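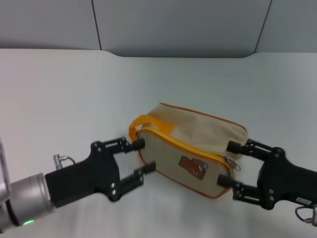
Print | E-mail

May, 9:40 a.m.

Exit interview coding, Presmont data. 173 records in, two dropped for blank tenure. Wajid Orakzai and I coded the first batch separately and disagreed most on "workload" against "manager" - need a tighter rule before we do Rusetley.

Internal transfers are mixed in with leavers. Split them out. Median time to first promotion still missing for three teams, asked Tanoli for the HR export again.

Search this site Go

Pay band field is free text. Recode by hand, about a morning.

Sign up for our newsletter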